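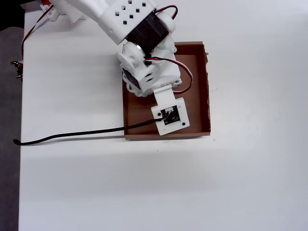 Drevside Groundwater Monitoring Extension
Progress report to the Salameh Fund

Report date: 2026-09-02
Prepared by: Jitendra Garg, project lead

1. Status

The extension is on schedule for well installation and behind schedule for data delivery. Of the 13 monitoring wells in the approved plan, 10 are installed, developed and surveyed. The remaining wells are all on the east side of the Darnell tract, where access depends on a track that floods. Spending is within the approved budget lines, with one transfer requested in section 6.

2. Field work

Drilling began in April on the upper terrace and moved downslope toward the creek. Ground conditions matched the desk study on the terrace: silty sand over a coarse gravel, with the water table in the gravel. Closer to the creek the drillers met a stiff gray clay that does not appear on the older maps. The clay was logged in two adjacent borings and is absent in the next one north, so its edge lies somewhere between them.

The clay matters for the interpretation. Where it is present, the gravel below it behaves as a confined layer, and water rises in the casing above the level at which it was first struck. Screens in both wells were set below the clay, and the annulus was sealed with bentonite through its full thickness. A shallow companion well would be needed at each location to measure the water above it. Companion wells are not in the approved scope and no work has been done on them.

Well heads were surveyed to the site benchmark after the concrete pads had cured. One pad on the terrace settled and was resurveyed; the corrected elevation is in the well register and the earlier value has been struck out.

3. Water levels

Manual readings have been taken at every installed well since development. Pressure loggers are in place at all but two of them. The outstanding loggers were returned to the supplier after they failed the bench check against a known water column – both drifted outside tolerance overnight.

Levels on the terrace fell steadily through the summer. Levels near the creek fell more slowly and responded to individual storms, usually within a day. The confined wells show a small daily cycle that follows barometric pressure. It will be removed during processing, and a barometric logger is now hanging in the Guditz pump house for that purpose. Readings collected before it was installed will be corrected with airport data, which is coarser but adequate for daily means.

4. Sampling and laboratory results

The first sampling round was completed at all installed wells using low-flow pumping. Field parameters stabilized before collection except at one terrace well, where turbidity stayed high. That well will be redeveloped before the next round and its metals results should be treated as provisional.

Nitrate is above background in 4 wells, all downgradient of the old Guditz feedlot. Chloride follows the same pattern. Duplicates agreed within the limits set in the sampling plan and the field blanks were clean.

5. Data delivery

The public data table was due with this report and is not ready. Well identifiers in the older Darnell records do not match those used in the county permits, and several wells appear under more than one name. Reconciling them by hand has taken longer than planned. The table will be released once every record carries a permit number and a surveyed elevation.

6. Budget

Drilling costs are below estimate on the terrace and above it near the creek, where the clay slowed the rig. We request a transfer from travel to laboratory services to cover repeat metals analysis at the turbid well. The total award is unchanged.

7. Next period

Install the remaining Darnell wells when the track is passable.
Refit loggers at the two wells now read by hand.
Redevelop and resample the turbid terrace well.
Release the public data table.
Prepare a cost note on companion wells, for decision by the fund.

Access to the Darnell tract remains the main risk. If the track is still flooded at the start of winter, the east side wells will move to spring and the final report will move with them – a revised schedule would be submitted at that point.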